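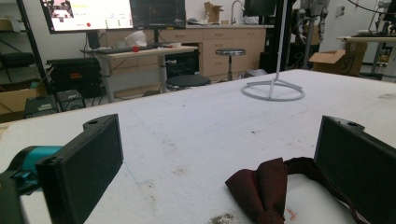
FICTION
The Trial Period
By Ida Sauerland

The Plalora came with a thirty-page booklet, and the first page congratulated me on my new hand.

I already had two. This one had a teal barrel and a pair of black fingers, and I was supposed to hold it by the handle and do housework with it until a robot somewhere got the idea. Fleltlow, the company that made it, called this "teaching by living." The brochure showed a woman in a cream sweater using hers to pick up a lemon.

I worked for Thiele, a buying service for hotels. Hotels sent us questions like "Should we get this?" and we sent back reports that said "Perhaps," with charts. A chain of spa resorts wanted to know if the Plalora could teach their machines to fold. My boss gave me the padded table in the back, a dark red cloth and a target of 2000 folds.

"By when?" I asked.

"The trial ends in August," she said, and left before I could look up what month it was.

It was July.

On the first morning I got through nine folds. The fingers had excellent grip, as promised, and very little interest in letting go. I would bring one corner over to meet the other, open my hand, and watch the corner come back up with me like a child who doesn't want to be put to bed. The booklet had a section on this. It said, "Relax."

I called the help line. A young man with a soft voice asked me to describe my fold.

"In half," I said.

"And what is the feeling behind it?"

I said the feeling behind it was that I had 1,991 to go. He typed for a while and told me he'd put down "goal-driven."

In the second week I got good, which was worse. I could smooth an edge with the flat of one finger. I could lift a crease out and lay it down straight, and I started to have opinions about other people's napkins. At dinner with my sister I caught myself closing my thumb and forefinger on a bread roll from directly overhead, slowly, with my elbow locked. She asked if I'd hurt my arm.

The software gave every fold a score out of ten. I never found out what a ten looked like. My best was a nine, on a fold I'd made while sneezing, and I spent most of an afternoon trying to sneeze again. A fold I was proud of, one with corners you could have cut yourself on, got a four and the remark "Lacks variety."

So I gave it variety. I folded left-handed. I folded in thirds. I dropped the cloth in a heap and picked it up by whatever stuck out, and the scores climbed, and I began to suspect that the robot at the far end was going to be a slob.

Then the salesman from Zetus came by. Zetus made the rival kit, which was a glove, and he had heard we were undecided. He watched me do one fold from start to finish with his hands behind his back.

"May I?" he said, and reached over and folded the cloth with his fingers. It took him as long as it takes to say so. We both looked at it.

"You can't do that," I said.

"No," he said. "I see the problem." He left me a pen.

I made fold number 2000 late in the evening, without an audience, and the screen asked if I would like to rate my experience. I gave it a nine and waited to see whether it would tell me what I'd done wrong. It thanked me for living.

The report took me a morning. I wrote that the Plalora was sturdy, that the battery outlasted the operator, that the help line was kind, and that the spa chain should budget for a second person to talk to the first one. Under "Would you recommend this product?" I put "Perhaps." My boss read it standing up and asked where the charts were.

Fleltlow wanted the unit back in its original box. I got the booklet in, and the charger, and the little bag of spare screws. Then I picked up the cloth, which was theirs too according to the packing list, and shoved it in on top any old way, and closed the lid, and opened it again.

I used the Plalora. It took four tries and I think the last one was a seven.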